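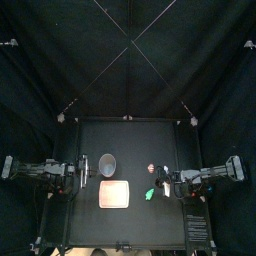
Firndale Community Hall: Room Safety Checklist
June 2024
Checked by: Karim Tannous
Read over by: Hadi Kassab

1. Exits and doors
Front door: OK. Opens fully, closer works.
Rear door: needs work. Bottom bolt is stiff and takes two hands. Derkent to quote for a replacement.
Exit signs: OK, all lit on battery test.

2. Fire equipment
Extinguishers: 5 on site, all tagged and in date. The one by the kitchen had coats hung over it. Coats moved, hook to be taken down.
Smoke alarms: 9 tested, 8 sounded. The hallway unit needs a new battery. Retest after it goes in.

3. Electrical
Panel cover: OK. Circuit labels are faded on the bottom row and should be rewritten.
Extension cords: one Gultix cord pulled for a cracked plug. Do not put it back in the closet.
Outlets: OK. Cover plate loose in the restroom hall, tightened during the check.

4. Toys and small items
Go through the toy bin by hand. Look for splits, sharp seams and parts that pull off. Play food gets chewed more than anything else, so check stems and thin ends first. 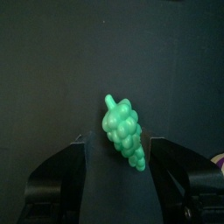

Anything that fits inside the small parts tester goes out of the under-three bin, even if it is in good shape. Wash what is left with dish soap and let it air dry before it goes back.

5. Floors and storage
Entry mat: curls at one corner. Tape is a trip hazard too, replace the mat.
Tall shelf: anchored. Load label reads 500 lb, nowhere near that now.
Cleaning products: locked up. Key 727 is back on its ring.

Open items go to Qaisi Maintenance. The rear door bolt comes first. Next full check is in December.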